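Equipment & Budgets | Small Business | Automation

The arm costs less than everything around it

When Rajkumari Bhatia sat down to plan the first robot purchase at Mekonnen, a contract packer in Dornwood, she started with the arm. She now thinks she should have started with the table.

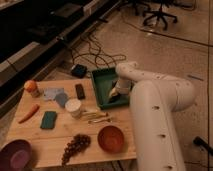
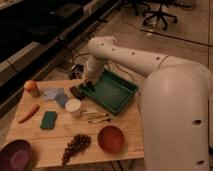 A white arm working at a green tray, with a bowl, a cup, a carrot and other items laid out on the tabletop.

Bhatia's first budget had 2 lines, arm and gripper. The version that was approved in December had 12. Among the additions were cables, spare gripper parts, floor space, training hours and a box of everyday objects for trials. The objects were the cheapest line on the sheet, at $359, and they took the longest to agree on.

"I wanted things with different shapes," she says. "If you only test with boxes, you find out about bowls after you have paid."

Mekonnen asked two suppliers for quotes. Pombridge offered a lower price with support billed by the hour. Tivby charged more up front and included service visits. Bhatia went with Tivby after adding up what a week of downtime would cost her.

She advises other buyers to ask for a trial with their own items before signing, and to get the price of replacement gripper parts in writing. She would also budget for staff time. Her own estimate was too low, and she had to move money from the packaging line to cover it.

A second arm is on next year's list, with no money against it yet.

14 comments | Share this article

Contact us | Copyright 2019 | Back to top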